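Grasp success dropped after we changed objects. Is our baseline even worth reporting?

Posted by tavley_bench in Student Projects > Manipulation
Tags: grasping, evaluation, class project

I'm on a team of four in a senior capstone course and our write-up is due in June. The project is picking household and office objects off a table with a humanoid hand on a fixed arm. The grasp planner we were told to use is Zatska, which our instructor likes a lot. I like it less.

On the practice set (all boxes and cylinders) it looked great. Then we moved to the second set, which we picked ourselves, and it fell to 77 good grasps out of 183 tries. A good grasp for us means lifted and held for a count of 17 seconds. The planner still reports high confidence on nearly everything, including the ones it drops, so I've stopped reading that number.

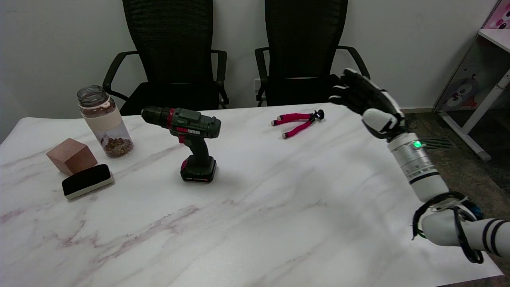
Rajitha Munasinghe thinks the planner is fine and our object set is unfair, and that any hand would struggle if you give it a cordless drill and a little foam-legged tripod lying on its side. I said those are the kinds of things people leave on tables. We went back and forth on this until 11 p.m. and the report still has a blank where the results go.

So, two things. Can we report a number that bad without it looking like we broke something? And is there any point in retraining on 3000 more simulated grasps, which is what the Zatska manual suggests for everything?

mowat_lab_rat

Just retrain. Sim data is free. We ran the bigger set overnight and it got better. Also check your calibration.

stondow

I'd hold off on retraining. "It got better" is what everyone says, and I have yet to see one of those posts say on which objects.

Report the number, but don't report it alone. One success rate over a mixed set tells the reader very little. Split it by object and put the table in the report. My guess is you'll find the cube is nearly all successes and the tripod is nearly all failures, and then you and Rajitha are both partly right. If the failures are spread evenly over everything, I'd suspect your setup before the planner. Run the practice set again, same day, same lighting, and see if the old number comes back. If it doesn't, something moved.

Other things I would want to know before believing either of you:

Who decided where each object went? If a person sets it down by hand every time, they will start helping the robot without meaning to. Write the poses on a sheet first and stick to them.

Did every object get the same number of tries? If you gave up early on the hard ones, the total flatters the planner.

Was anything else on the table? With neighbors close by, a failed approach and a failed grasp are different failures and should go in different columns.

As for confidence, plot it against what happened. If it's flat, you have a finding, and a more useful one than another training run. A grader who knows the field will take a poor result with a clear breakdown over a nice one with no details. I can't promise yours knows the field.

tavley_bench

Thanks. We did not use a pose sheet, and we did skip some tries on the tripod, so the total is probably too kind. Redoing the second set with fixed poses. I still don't trust the confidence score but I'll make the plot.

mowat_lab_rat

It was mostly mugs, since someone asked. I'd still check the calibration.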